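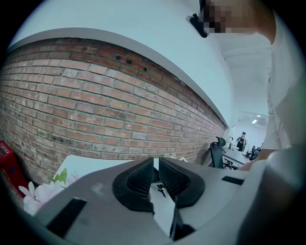
Brick Wall and Ceiling Edge, Main Corridor: Cleaning and Finish

Posted Thu 10 April by Reinhold Vogler, Facilities Forum, Gilville Building

Last updated: 2 days after posting

rvogler
Members are invited to comment on the treatment of the exposed brick wall before the interior work is scheduled. The bricks range from reddish orange to a pinkish tan, with pale mortar. Some are chipped or weathered, and a few patches have a grayish look. The proposal from Alberg is to clean the full length and apply a clear matte sealer. The white ceiling and the soffit over the wall would be repainted in the same period. Please keep replies to the wall, the soffit and the items placed near them.

mmosoti
I support the cleaning. I do not support the sealer. The former Ogola office had a similar wall sealed in December, and the surface took on a shine that the product sheet did not mention. Once a sealer has gone into old brick, removing it is slow and expensive. A dry brush and a vacuum should be tried first on a section of 5 feet, and the result left for comment.

G_Laur
I must disagree with the previous member. Unsealed brick sheds dust, and the tenants at the near end have raised this with the office more than once. The Alberg quotation covers 200 square feet at a fixed price, and that price will not be held after the current quarter. A test patch of the sealer would answer the concern about shine.

dbarasa51
Has anyone established what the three small holes near the top of the wall were for? They sit in a short row in the brick courses. If they are old fixing points, they may be filled with tinted mortar. If they serve as vents, they should remain open, and any sealer should be kept well clear of them. I would ask that this be settled before a contractor is given access.

rvogler
The building drawings do not show them. I have written to Wistis, the firm that carried out the last survey, and will post the reply in this thread. Until then the holes are to be left as they are.

e.odera
Two further points for the record.

The wall curves for most of its length, and the soffit follows it with a smooth plaster finish. Any repair to that edge will be noticeable. I recommend that the painter be asked for a continuous coat along the whole curve — patching will leave marks.

The white artificial flowers should be moved to storage before cleaning begins. Brick dust settles in the petals and is difficult to remove.

mmosoti
Agreed on the flowers. I would go further and ask whether they need to return. Real plants would suit the brick better.

G_Laur
Real plants require watering and someone to do it. The artificial ones have given no trouble, and white reads well against the red. I see no case for replacing them.

rvogler
The question of plants will be taken up separately. On the main item, I propose a dry-cleaned section and a sealed test section next to it, each to be inspected in daylight and again under the evening lights. Objections should be posted here before the work order is issued.

dbarasa51
No objection, provided the test sections are kept low on the wall and away from the holes.

mmosoti
No objection to the test. My objection to sealing the full wall stands.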